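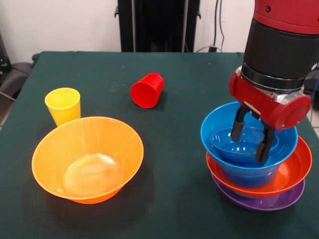

Buscar en convocatorias Buscar

Convocatoria de evaluadores externos – kit de manipulación Trellimau

Grorus busca evaluadores para la revisión previa a la venta de Trellimau, un kit de brazo y pinza de dos dedos para ordenar y apilar vajilla de plástico. La campaña empieza en octubre y comprende 678 ensayos repartidos en 63 turnos.

Tareas: preparar la mesa según la ficha de cada ensayo, lanzar la secuencia, registrar agarres fallidos y anotar la posición final de cuencos y vasos.
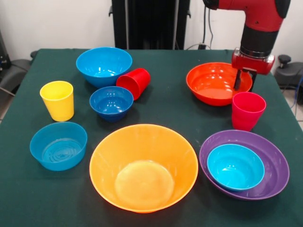 Cada turno lo cubren dos personas – una en la consola y otra en la mesa. Se requiere formación técnica en automatización o electrónica y lectura de registros en inglés. Se valorará experiencia con pinzas paralelas. No es necesario programar.
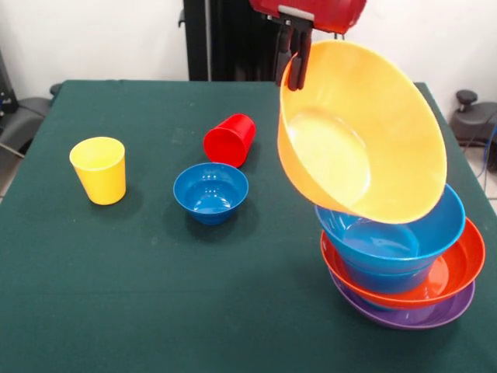 Pinza sujetando por el borde el cuenco grande, sobre la pila de tres piezas.

Los turnos se abonan por ensayo completado. Formación inicial a cargo de Severyn Mykhailiuk. Las solicitudes, con currículum y disponibilidad horaria, se dirigen a Ivana Quezada, Grorus, referencia Trellimau.

Compartir 2 Comentarios 2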